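I've been using Mirka, one of those AI writing helpers, since July, and I keep changing my mind about it. My first go was a letter to the strata about parking, and it came back so polite that I barely recognised myself!

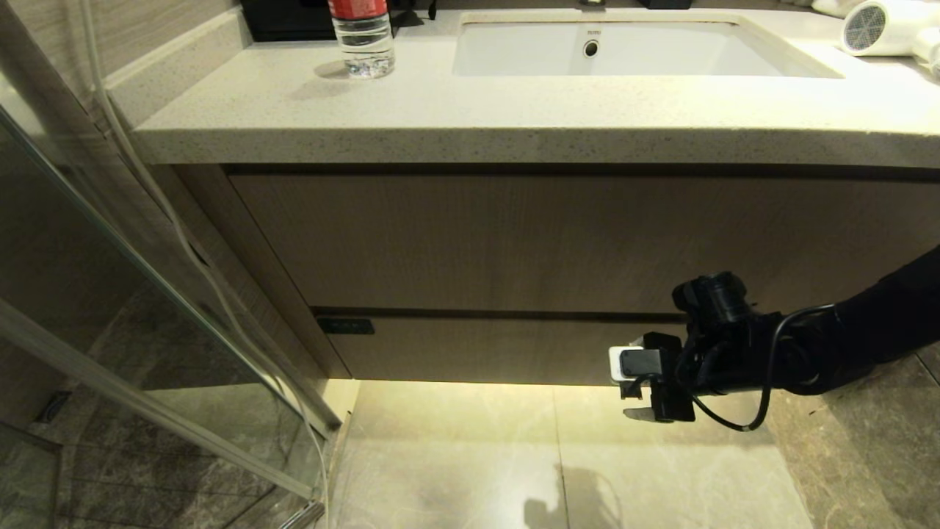 Still, I kept at it (I'd paid for 12 months, after all) and it's grown on me. It's lovely for the dull stuff — renewal notices, minutes, that sort of thing. 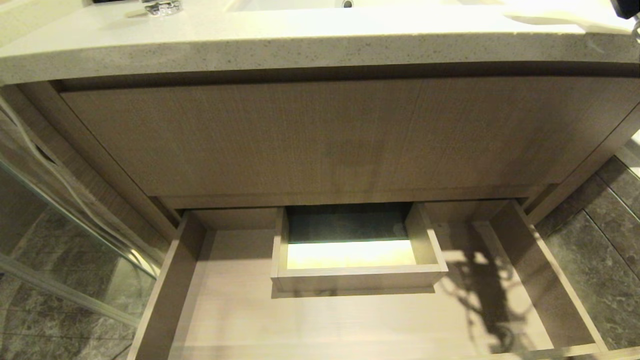 What I won't let it write

Birthday cards, for a start. I tried one and it read like a brochure. Condolence notes are off the table too, and so is this blog, typos and all. My old posts, all 572 of them, came out of my own head and I'd like to keep it that way.

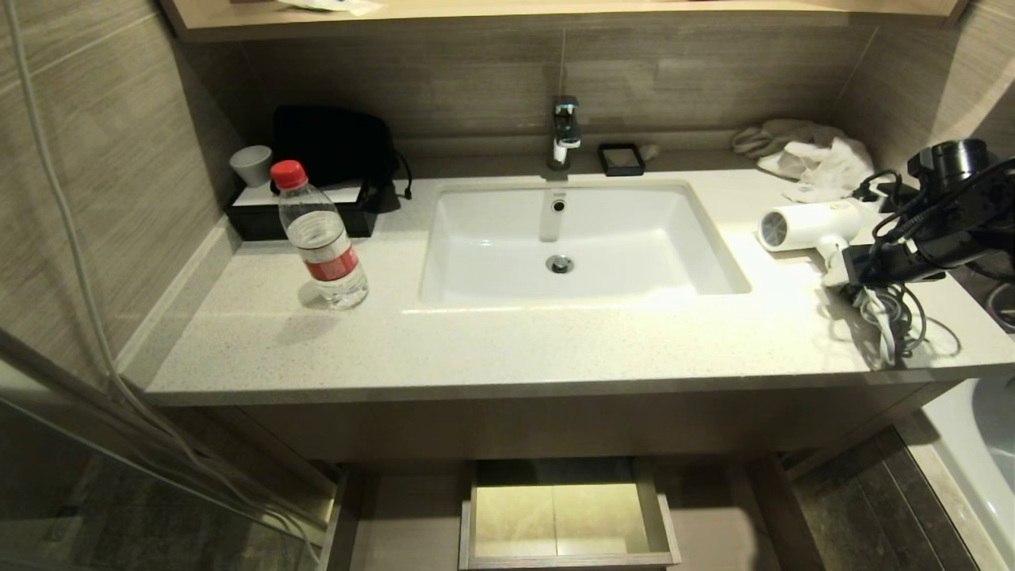 Recipes I'm still undecided on. It turned Mum's pudding into metric beautifully, then left out the ginger.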